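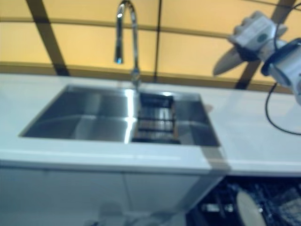

Two Basins and a Truce

Declan Blackburn has been fitting kitchens for long enough to have opinions about drain grates, and he shares them before I have my coat off.

"People will spend three months picking a countertop," he says. "Then they put a sink in it that won't take a roasting pan. You ask them what they wash up and they look at you like you asked what they weigh."

His firm, Khunthong, works out of a former carpet showroom and does mostly small kitchens for people who already have one they dislike. He puts in 84 a year. He would prefer to put in fewer and talk more, an arrangement his accountant has declined to discuss.

We are standing at a sink he likes, so I get the tour. It's a double basin in stainless steel, with the big side on the left and a smaller one on the right. The proportions matter to him a great deal.

"Equal basins are a compromise, and you can tell by washing one large pot. Half of it's in the air. I had a couple who wanted them equal so they could each have one. I gave them a big one and a little one and told them to work it out."

Did they?

"They sent a card in July. Only one of them signed it."

The small basin has a rack of metal bars in it, and this is where he becomes tender. A rack down inside the basin, he says, keeps the counter clear, and a clear counter is what everyone claims to want. His own mother kept hers under the sink for eleven years, in its wrapper, for best.

On the faucet he is less sentimental. This one is a tall chrome gooseneck, standing at the back above the divider, with the spout over the larger basin. He approves of the height. "You want to get a stockpot under there without a negotiation. The price you pay is splash. Anybody who says a tall faucet doesn't splash is selling you a tall faucet."

I ask about the white countertop, which is very glossy and, to my eye, a brave decision.

"White's fine. White tells you where the coffee is. I had a speckled one at home for years and I don't like to think what was living on it." He wipes his counters twice a day, once after breakfast and once after his son has, in his words, "made a sandwich at it."

A full job with Khunthong starts at $3000, sink included, and Blackburn will try to talk you out of at least one drawer. He has never regretted removing a drawer. He does regret a trash compactor, but he won't say whose.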